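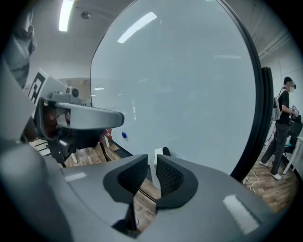 Relative Pose Between Two Hand-Held Grippers: The Clelo Offline Tracker

Project report, Robot Software Lab course
Fenna Dekker
Horside Technical College
February 9, 2021

1. Task

The project was to write an offline program that takes recordings from a pair of hand-held grippers and works out where one gripper is relative to the other in each video frame. The output is used by the two-arm planner in the Tondard code base, which needs to know how far apart the two tools were and how they were turned when a person did a task by hand.

Each gripper already gets its own position from a visual tracking program that runs on its wide-angle video. Those two positions are in two separate maps. The maps start wherever the recording started, and they drift. If the left map drifts a little forward and the right map drifts a little back, a planner that trusts both will close the two hands on empty air, or run them into each other. Both happened in simulation before this project started.

The idea in the assignment was to use the marker plate on the gripper. When one camera can see the other gripper's marker, the distance between the two tools can be measured directly, with no map at all. Clelo reads those measurements and uses them to correct the maps. It does not run live, and it does not control anything.

2. Input and output

A recording is a folder with one video per gripper, one file of motion sensor readings per gripper, and a short text file with the settings used. The program also needs a calibration file for each camera. Calibration files are kept in one place and looked up by the serial number in the settings file. In an early version the path was typed in by hand, and I spent most of a day on bad results that came from using the left calibration for the right camera.

The output is one table per recording. Each row has a time, the pose of the right gripper in the left gripper's coordinates, a quality value between zero and one, and a column that says where the pose came from. The source column has three values: "seen" for a direct marker measurement, "filled" for a value carried through a gap, and "map" for a value that comes only from the two corrected maps. The planner team asked for the source column in March, before I had started, and it was already in their file reader.

3. How it works

3.1 Time alignment

The two cameras do not share a clock. Both motion sensor files start with the operator tapping the grippers together. The program looks for the sharp peak in both files and lines them up. It then slides one file over the other in small steps and picks the shift with the best match over the whole recording. If the two methods disagree by more than 20 ms, the recording is marked as failed and nothing is written. I first wrote this as a warning, but warnings scroll past in a batch job and the bad tables ended up in the planner's input folder anyway.

3.2 Lens model

A normal marker detector expects straight edges. In a fisheye view the edges of a square are bent, more so near the outside of the circle, and the other gripper is usually near the outside. I tried two ways to deal with this.

The first was to flatten the whole image before detection. It was simple, but flattening a very wide view stretches the outer part so much that the marker turned into a smear. Cutting the view down to the middle fixed the smear and threw away most of the frames in which the marker could be seen.

The second way, which is the one in the final program, flattens only a small patch at a time. The program makes a virtual camera that points at the place where the marker is expected and renders a small, flat picture in that direction. The marker is then near the middle of its own picture and the edges are straight enough. The corners found in the patch are projected back into the original image, and the pose is solved there with the full lens model. When there is no expected place, for example at the start, a fixed set of virtual cameras covers the view. That pass is slow and is only used until the first hit.

3.3 Masks

The camera always sees its own gripper. The body and the finger pads take up a large share of the lower part of the image, and they do not move much with respect to the camera. The self-tracking program treated them as part of the room, which was one of the causes of drift. I added a fixed mask for the body and a second mask for the finger pads that changes with how far the fingers are open.

Shiny surfaces were a separate problem. A reflected ceiling light moves when the camera moves, but it moves wrong for a point on the surface. Whiteboards were the worst case. The program now drops feature points that are very bright and also fail a check on their motion over several frames. A lower brightness limit removed more bad points, but it also removed good points on white walls and tables, and the tracking got lost more often.

3.4 Marker checks

A flat square marker seen from far away or nearly straight on has two possible poses that look almost the same. The solver returns both. Picking the one with the smaller pixel error gave poses that flipped back and forth. Clelo keeps both and picks the one that agrees better with the rotation measured by the motion sensors since the last good frame. If both agree equally well, the frame is not used.

A pose is also rejected if the marker would be turned 90 degrees or more away from the camera, since it could not be read from there. This sounds as if it should never come up. It came up often with blurred frames, where the corner order was wrong.

3.5 Correcting the maps

The accepted measurements go into a small least-squares problem together with the motion from both self-tracking programs. The unknown is the transform between the two maps, which is allowed to change slowly with time. Each marker measurement is weighted by its size in the image and by how close to the lens edge it is. I used a robust cost so a single wrong pose cannot pull the result far.

Short gaps are filled from this solution and labeled "filled". After a longer gap the label changes to "map" and the quality value goes down with time since the last sighting.

4. Testing

I picked 500 frames by random draw from the recordings in the lab's archive and marked by hand whether the marker was readable, and if so where its corners were. Frames in which I could not decide were kept in the set as "not readable". Marking them took much longer than I had planned, mostly because I changed my rule for partly covered markers halfway and had to go back.

The patch method found 86 percent of the readable markers. Most of the misses were motion blur. A smaller group was caused by the operator's hand or sleeve covering a corner. There were also misses that I could not explain from looking at the frame.

False detections mattered more for the planner than misses. Before the motion check, window frames and keyboard keys were now and then read as markers. With the check turned on, none were left in the test set. I would still expect them to show up in a larger set.

To test the full solution I used recordings in which both grippers were clamped to a rigid bar and carried around the room. The distance between them is then constant, so any change in the output is an error. The uncorrected maps drifted apart steadily. The corrected output stayed level as long as the marker was seen regularly, and showed a slow rise in each "map" section followed by a step back when the marker came into view again. The step is a problem for the planner, which reads it as a sudden motion. Smoothing over the whole recording made the step smaller and is now on by default.

The bar test has a weak point. The marker was always seen from the same angle, so it says little about how the program does when the hands turn against each other.

5. Problems and changes of plan

The original plan had the lens calibration refined together with everything else. I took this out. The marker measurements are mostly from one part of the view, and the solver improved the fit there by making the rest of the lens model worse.

The Aebischer batch server stops jobs that use too much memory and writes no message when it does. Clelo first loaded each video completely. It now reads frames one by one and keeps a small buffer, and it saves its state so a stopped job can go on from there.

Unit tests were written late. The coordinate transforms should have had them from the first week. The worst bug in the project was a left-handed frame in one function that was canceled out by a second mistake in another, and it only showed when I fixed the second one.

6. What is left to do

The gap length after which "filled" becomes "map" is a fixed setting. It should depend on how fast the grippers are moving, and the motion sensor data to do that is already loaded.

The finger mask uses the opening width from the settings file and the detected finger position. If the finger pads are swapped for another shape, the mask has to be drawn again by hand. There is a small script for this in the tools folder, called draw_mask, and it has no undo.

The planner team would like a pose uncertainty for each row in place of the single quality value. The solver can produce one, but I have not checked whether the numbers are realistic, so the current version does not write them. The code is in a separate branch with a short note on which parts have been run.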